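We use cookies to keep this site running. OK / Settings

I went to Stitine's test kitchen to talk about rules (I know, I know!) and came home with a notebook full of them. My host writes the house handbook for robots working around dishes. It's 98 pages, and she's a little embarrassed by that.

"Everybody wants the one-page version," she said, pouring me a coffee. "So I made one, and then people asked what the one-page version meant."

Her first rule is about hands. Before a shift, somebody looks over each finger and pad, up close, and signs for it. Signing matters to her more than the form does. 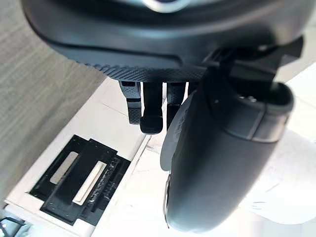
One of the operators wasn't so sure, and told me that signing for every finger gets to be a habit you do with your eyes half shut. He'd like a different person to check each day. She wrote that down, by the way, so maybe it's in the next draft.

Then we got into plates. Her rule is to hold by the edge, go slow near the rack, and no people reaching in while an arm is moving. "Not even to help. Especially not to help!" If you want to step in, you press stop first and say it out loud.

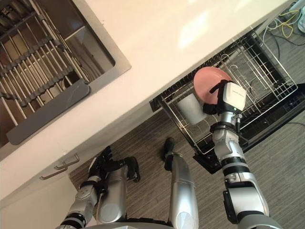
Why not just fence the whole thing off, a reader asked me after my October piece on Didcombe. I passed that along and she laughed. "Because it's a kitchen. You can fence it, and then you've learned how a robot does in a cage." She'd take floor tape and a stop button within arm's reach over a fence, as long as people respect the tape.

We ended up on mugs, my favorite part. The book says a hand carrying something breakable finishes that job before the other one starts anything new, and she won't budge on it (I tried). 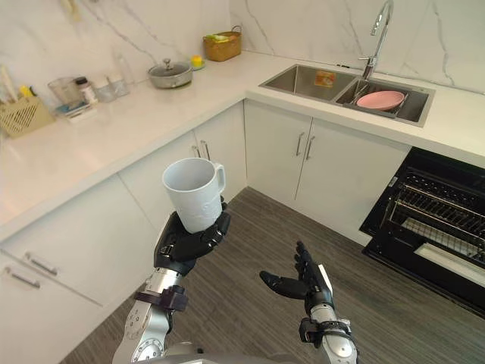 Mug in one hand, the other hand free.

"Ask me again when we've done glasses," she said. She has 4 pages on glasses already and hates all of them.

379 shares | 4 comments

Contact | Copyright 2018 | Back to top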